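Clube de Robótica Benero » Fórum » Projetos dos alunos
Tópico: Garra de dois dedos e a prova da garrafa (ajuda com a ordem das tarefas!)

Seren Dafis
Olá a todos! Desculpem o testamento que aí vem, mas prometi à turma que pedia opiniões antes de fecharmos o plano, e mais vale explicar tudo de uma vez do que andar depois a responder aos bocadinhos.

Para quem não acompanhou o outro tópico: este ano o meu grupo escolheu a prova de manipulação da Taça Flumuline, que é em junho. O braço tem de pegar numa garrafa de água pequena que está de pé na mesa, levá-la até uma marca e pousá-la sem a tombar, e depois há a segunda parte, com uma taça, que tem de ser deslocada sem virar. São 6 tentativas por equipa e 300 segundos ao todo, pausas incluídas, o que parece imenso tempo até vermos um grupo de miúdos de quinze anos a discutir qual deles carrega no botão.

Os dedos foram desenhados pela Carys, que ficou com a tarefa depois de três votações (a democracia é lenta, mas chega lá). Ela quis pontas finas e um rasgo comprido em cada dedo, para poupar material e para podermos enfiar ali uma tira de borracha se for preciso. A mesa está livre e a garra está montada, de modo que foi por aí que começámos, com os dedos abertos por cima do tampo branco, a ver se as pontas ficam à mesma altura:

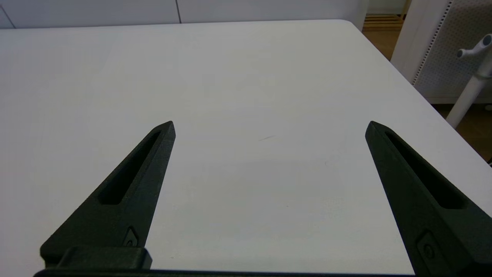

O que queremos decidir

1. Se começamos pela garrafa ou pela taça. A turma está dividida ao meio e eu confesso que também estou, dependendo da hora do dia.

2. Se vale a pena forrar as pontas com borracha já, ou se treinamos primeiro com o plástico nu para perceber onde escorrega.

3. Se a câmara do pulso chega para alinhar com a garrafa. O plástico transparente em cima de uma mesa branca preocupa-me bastante, e o rótulo é praticamente a única coisa com cor ali no meio, tirando a tampa.

Agradeço tudo o que tiverem para dizer, mesmo (sobretudo!) se for para nos mandar voltar atrás. A Carys lê isto e não se ofende, já lhe perguntei.

Ynyr Eynon
Olá, Seren, que gosto ver isto a andar! Eu ia pela taça, sem hesitar. Uma taça pega-se pelo rebordo, com um dedo por dentro e outro por fora, e se o braço chegar um bocadinho ao lado ainda apanha qualquer coisa. Com a garrafa, um toque mal dado na parte de cima e lá vai ela ao chão. No ano passado, com o Ifans (o nosso braço velhinho, que ainda mexe, coitado), gastámos quatro tardes só na garrafa e os alunos ficaram num desânimo que nem vos conto. Quando finalmente passámos à taça já ninguém tinha vontade. Façam-nos ganhar alguma coisa na primeira tarde, é o meu conselho de velho.

Quanto à borracha, ponham já. Plástico contra plástico é patinagem artística.

Yasuo Arai
Boa tarde a todos. Vou discordar do Ynyr, com todo o carinho. A taça dá confiança, é verdade, mas ensina um gesto que depois não serve para a garrafa: na taça o dedo desce na vertical e fecha sobre a parede, na garrafa a garra tem de vir de lado e abraçar o corpo. Quem treina primeiro a taça fica com o programa todo escrito para descer, e depois remenda. Vi isso acontecer a duas equipas na Girov, quando lá ajudei no estágio de verão, e as duas acabaram a reescrever tudo na véspera.

E sobre a borracha também discordo, já agora que estou lançado! Deixem os alunos ver escorregar. Trinta fechos sem borracha, anotados no caderno, com a altura a que a garra apertou. Depois ponham a tira e repitam os mesmos 30. É aborrecido? É. Mas ficam com uma tabela que é deles e que o júri adora folhear.

Já agora, Seren: que folga têm entre as pontas com a garra toda aberta? Pontas tão afiadas são bonitas, mas receio que numa garrafa redonda só toquem num risquinho de cada lado.

Carys Lougher
Olá! Sou a Carys, a dos dedos. A folga vou medir com paquímetro na próxima sessão, porque a medida que tenho é a do desenho e prefiro dar a verdadeira. Sobre as pontas, o professor Yasuo tem razão, eu pensei mais na taça quando as desenhei (queria que entrassem bem pelo rebordo) e só depois é que me lembrei da garrafa. Mas a garrafa podemos apertá-la mais para dentro, onde o dedo é mais largo, não precisa de ser com a ponta. Isso obriga o braço a avançar mais e é aí que eu queria ajuda, porque tenho medo que a base da garra bata em alguma coisa.

E o rasgo não é só para poupar material! Quero que o dedo ceda um bocadinho. Ainda não sei se cede.

Myfanwy Meredith
Carys, que bem explicado, e que bom ver uma aluna aqui a responder por si. Deixa-me meter a colher na questão da base: façam a aproximação com o braço muito devagar e com uma garrafa vazia, alguém com a mão no botão de paragem, e vão avançando 2 milímetros de cada vez. Nós fizemos assim e em meia hora tínhamos o limite marcado a lápis na mesa.

Quanto à discussão dos senhores, acho que têm ambos alguma razão e que o problema está noutro sítio. O regulamento, se bem o leio, deixa os dois objetos na mesa ao mesmo tempo. Então a pergunta passa a ser como é que chegam a um sem tocar no outro! Seren, consegues mostrar-nos como os têm arrumados?

Seren Dafis
Ai, Myfanwy, boa pergunta, e obrigada a todos pela paciência. Fizemos a disposição como o grupo entendeu o regulamento: a taça mais perto de nós, a garrafa atrás e um nadinha para a direita, e o resto do tampo livre desse lado para levar as coisas até à marca, que ainda não colámos. A turma gostou muito da taça cor-de-rosa porque se distingue bem do branco. A garrafa, essa, continua a dar-me que pensar. 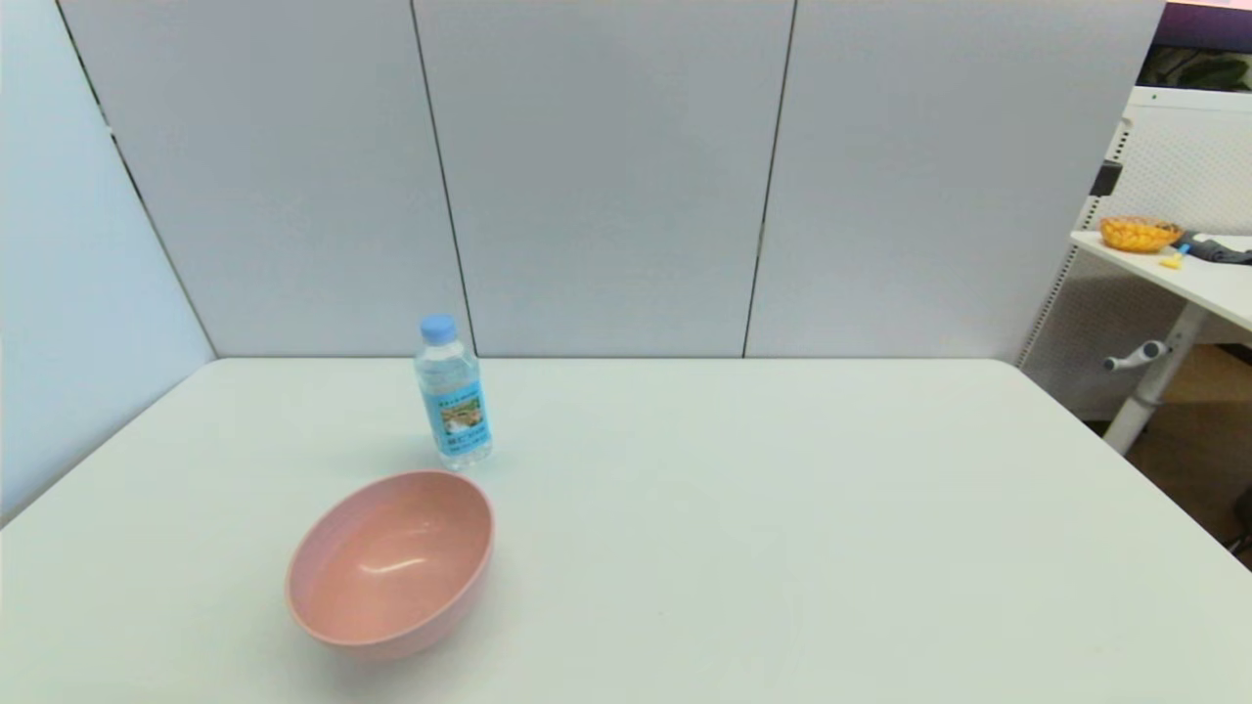 A taça e a garrafa nas posições de partida, com o lado direito da mesa livre.

Ynyr Eynon
Ora aí está, com a taça à frente volto a dizer: tirem-na primeiro! Se forem direitos à garrafa, o braço passa por cima da taça e basta uma descida mal calculada.

Yasuo Arai
Ynyr, nisso dou-te razão para a prova. Para o treino mantenho a minha: garrafa primeiro, sozinha na mesa, e a taça só entra quando o gesto lateral estiver seguro. Ou então aproximem-se pela direita, que têm espaço de sobra e nem chegam a passar por cima de nada.

Quanto à câmara, Seren, eu apontava ao azul da tampa. O rótulo roda consoante quem pousa a garrafa e o desenho que lá está no meio vai baralhar o filtro, ao passo que a tampa é igual de todos os lados. Experimentem também um cartão escuro atrás da garrafa durante os treinos, para comparar. Na prova não o deixam usar, mas ficam a saber quanto perdem.

Myfanwy Meredith
A ideia da direita agrada-me muito. Só cuidado com o cabo do pulso, que no nosso braço torcia todo quando vínhamos desse lado. Dois elásticos de escritório e resolveu-se.

Carys Lougher
Apontei tudo! Falei com o grupo e ficou assim: garrafa sozinha primeiro, a vir da direita, sem borracha, 30 fechos no caderno. Depois borracha e mais 30. O grupo da taça não ficou muito contente, por isso prometi-lhes que são eles que programam a ordem da prova, e nessa a taça sai primeiro, como disse o professor Ynyr.

Seren Dafis
Vejam lá se não é de ter orgulho. Obrigada, a sério, a todos! Quando tivermos a primeira tabela ponho-a aqui, com as medidas da folga que o Yasuo pediu. E, Ynyr, se o Ifans ainda tiver aquela tira de borracha estriada a mais, guarda-me um pedaço, que a da loja é fina demais para os rasgos da Carys.

Ynyr Eynon
Tenho um rolo quase inteiro na gaveta. Levo-o na próxima reunião do clube.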